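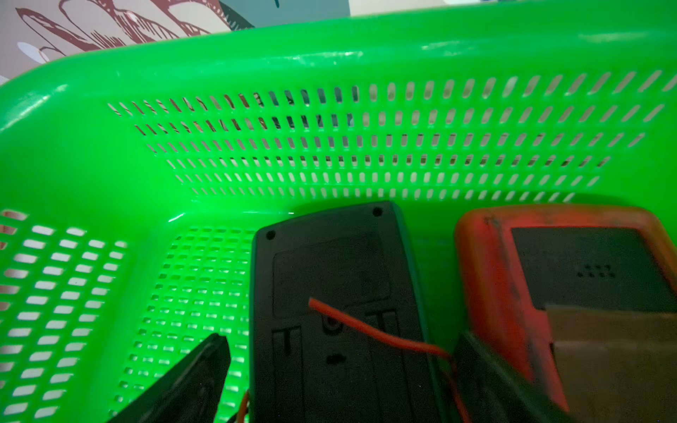 Contents of the Green Basket

The inventory form for a house clearance at Trurkbridge has four columns: item, location, condition, disposal. The fourth column takes one of three letters. K is keep, S is sell, T is tip. The form allows no other entry, and a sheet with a blank in the fourth column is returned by the Natstead office unsigned.

I had done the kitchen, the landing and both bedrooms by noon. The back room was last. It had been used as a workroom, and the owner's son had asked for it to be listed item by item instead of by the shelf, which is slower and is charged at a higher rate. He had agreed the rate by letter. He lived at Mamport and did not intend to come.

I wrote the heading, Tuesday, March 29, 2022, and started with the basket.

Basket, plastic, green. Perforated sides and floor. Rim sound. Condition good. I wrote K, then remembered that I was not the one keeping it, and changed it to S. Alterations have to be initialled. I initialled it.

The contents were tools and devices, and one of the devices was a black rectangular one lying on its face. I turned it over. It was a voice recorder of a type I had listed before in other houses, usually with a dead battery and usually marked T. The battery in this one had a little charge left. The display said 600 files.

The procedure for recording equipment is set out on the back of the form. The operative checks that the item works, notes whether it holds material, and does not review the material beyond what is needed to establish its nature. I pressed play on the first file. A woman's voice said:

"Pelupessy clock. Back off. Spring intact. Second wheel worn on the one side. Sounds like this."

Then there was ticking, uneven, for the length of two or three breaths. Then a click.

I established the nature of the material as speech and mechanical noise. I wrote that down. I then played the second file, on the grounds that one sample is a poor basis for an entry.

"Pelupessy clock. Second wheel turned round. Sounds like this."

The ticking was still uneven, but the long beat and the short beat had moved closer together. I am not a clock repairer. I could hear it all the same.

There was no clock on my sheets. I went back through them to be sure. Kitchen, one electric wall clock, T. Front bedroom, one alarm, plastic, T. Nothing that had a spring. I checked the cupboard in the back room and the space behind its door. I checked the landing again, where I had listed a linen chest as empty after lifting the lid and looking. It was empty.

Files 3 to 40 were a kettle, a pair of hair clippers, a gate latch and a child's musical box. She followed the same order every time. Name of the item, what she had done, sounds like this, sound. She did not say whose the things were. Where a repair had failed she said "no" after the sound and went on to the next. The musical box took eleven files and had nine of these.

I should say that listening time is not chargeable. I stopped the sheet clock at ten past one and wrote the break in the margin.

The Pelupessy clock came back at file 212. She had made a wheel for it. The beat was close to even. It came back again at 388, when somebody had evidently dropped it, and at 547, when she said only that it had been cleaned and was running well. She let that one run longer than the others. A bus went past in it. Near the end she said, a little away from the microphone, "There you are," and then the click.

The last file was a tap. She had changed the washer. Sounds like this, she said, and there was no sound, and she left the recorder going over it for the usual length of time.

I went to the kitchen and looked at the tap. I had listed it as a fixture, condition fair. I turned it on and turned it off and stood there. Nothing fell. I changed fair to good and initialled the alteration.

The rest of the basket took ten minutes. All the tools were serviceable and I marked them S, as one lot, with the basket as the container. That left the recorder. A recorder of that type fetches very little. With the files wiped it is an S. With the files on, the form says it must be either returned to the client or destroyed, so K or T, at the client's instruction.

I rang the number at Mamport. The son asked whether there was anything of value in the back room. I said there was a basket of tools in good order and a recorder with his mother's voice on it.

He asked what she was saying.

I told him that the review had been limited to establishing the nature of the material. He waited. I said she was mending a clock.

"Did she get it going?" he said.

"Yes," I said. "File 547."

He asked me to say the number again, and I heard him look for something to write with. I put K in the fourth column, took the batteries out so that they would not leak in the post, and started on the shelves.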